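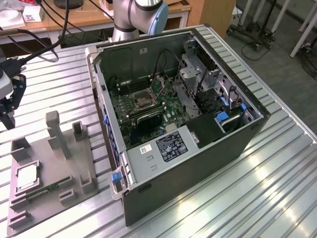

Skedstead Facilities and Equipment Forum
Topic: Disposal of retired office desktops, revised procedure

records_desk
Posted 24 November 2020

Members are asked to comment on the revised procedure for retired desktops. Under the draft, all storage drives are removed at the branch and held in a locked cabinet for 20 days. The remaining equipment is then released to Medent for recycling. The present stock awaiting release is 802 units, of which 400 are held at the Varkeck building.

northbranch_admin
The 20-day holding period is too long for the smaller branches. Our cabinet is shared with the payroll files and was full in July. We request that the period be reduced to 9 days.

records_desk
The holding period allows staff to report files that were not copied to the shared server. A shorter period was used under the old procedure and led to several complaints.

audit_office_2
This office does not support a reduction. It also notes that the draft has no signature line for the person who removes the drive. The serial number of the drive and the asset number of the computer should be entered on the same form.

q_harlow_stores
Agreed on the form. I do not agree that removal should take place at the branch. Branch staff have other duties, and a central bench at Varkeck would give a more even standard of work.

northbranch_admin
Transport of complete units with the drives still inside was the main concern raised last year. Central removal would bring that concern back.

q_harlow_stores
The Le Roux vans are locked and the driver signs for each load. I consider that sufficient.

audit_office_2
A signed load sheet records the number of units — it does not record what is in them. Our position is unchanged.

records_desk
The signature line and the combined form will be added to the next draft. The holding period stays at 20 days for now. Branches without cabinet space may apply in writing for the use of the Varkeck store room.

northbranch_admin
Noted. Please confirm whether keyboards and monitors go on the same form or a separate one.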